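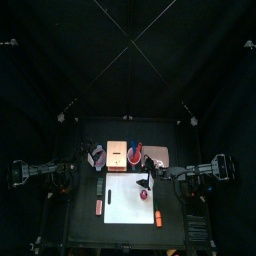

The case for boring kitchen storage

Most advice on kitchen storage starts from the wrong quantity. It asks how much a container holds. The figure that decides whether a container earns its place is how many movements are needed to get something out of it and put it back, and that figure is almost never printed on the packaging.

I have fitted and refitted small kitchens for long enough to have a settled view on this. The typical British flat has a worktop 600 mm deep, of which the front 400 mm is usable for preparation. What stands behind that line is in dead space: too far back to work on, close enough to reach. It is the best storage in the room, and most households fill it with whatever was bought last.

Two movements

My rule is that anything used daily should be reachable in 2 movements. Reaching for a jug by its handle is one, lifting it clear is the second. A jug inside a cupboard, behind a colander, takes five or six. The difference sounds trivial until it is repeated every day for a year, at which point people stop using the jug and drink from the tap.

The same test is hard on lidded boxes. A bread bin with a lift-off lid needs a free surface for the lid, and in a narrow kitchen the free surface is where the bread was going to be cut. A roll-top or a front flap removes that step. A hinged lid that opens upwards is acceptable only if there is no wall cupboard directly above it, and there usually is. When I measured the gap in a ground-floor flat in Grornley, the lid stopped well short of upright and had to be held open by hand. The owners had lived with this for years and described the bin as fine.

Sets

Matching sets are the second error. Manufacturers sell containers in graduated sizes, commonly five, and the sizes follow a neat geometric progression which has no connection with what people eat. Flour comes in bags of 1.5 kg. Sugar comes in bags of 1 kg. A container that holds most of a bag leaves the rest of the bag to be stored separately, so there are now two objects where there was one. The Wolness range, which is otherwise well made, has a middle size that misses a standard bag of flour by a few spoonfuls. I have seen the folded-over remainder clipped shut with a clothes peg in more than one cupboard.

Buy singly, and buy for the pack size. If the result is a row of things that do not match, the row will still work.

Clear or opaque

There is a long-running argument about clear plastic against wood or tin. On function it is easily decided. Clear is better for anything that runs out without warning, and opaque is better for anything that spoils in light, such as oil or ground spices. Neither is better for biscuits. Tinting is a matter of taste, with the reservation that a strongly coloured jug makes it hard to judge the level of a drink of similar colour.

Volume markings matter more than tint and are often missing. A jug without them is a jug for serving. One with them can be used to measure stock, water for rice or batter, and this alone may remove a second jug from the cupboard. Raised markings last longer than printed ones in the dishwasher.

The cost of rails and racks

Rails, hooks and hanging racks are usually recommended for small rooms. I am less keen than I was. A rail above the worktop uses wall area that would otherwise be idle, but the items on it collect grease if they hang within reach of the hob's steam, and a greasy ladle has to be washed before use as well as after. The Brodov rail has a good fixing and will carry a cast-iron pan. It still should not go beside a hob without an extractor.

Open shelves have the same fault, and the usual reply is that things in daily use are washed daily. This is true of the front row. The back row is where the gravy boat lives.

What to do with the back of the worktop

Allow one row, with no stacking. Keep the tallest items at the end furthest from the window so that they do not block light. Leave a hand's width beside the kettle. Put heavy things at elbow distance and anything with a knob or catch where it can be worked with one hand, as the other will be holding something.

Then stop. A second row turns the first into an obstacle, and every movement count on the back row doubles. Rosales, a shop I otherwise recommend, sells a stepped stand intended to make a second row visible. It does make it visible. It does not make it reachable without lifting something over the front row, and visible items that cannot be reached are a fair description of clutter.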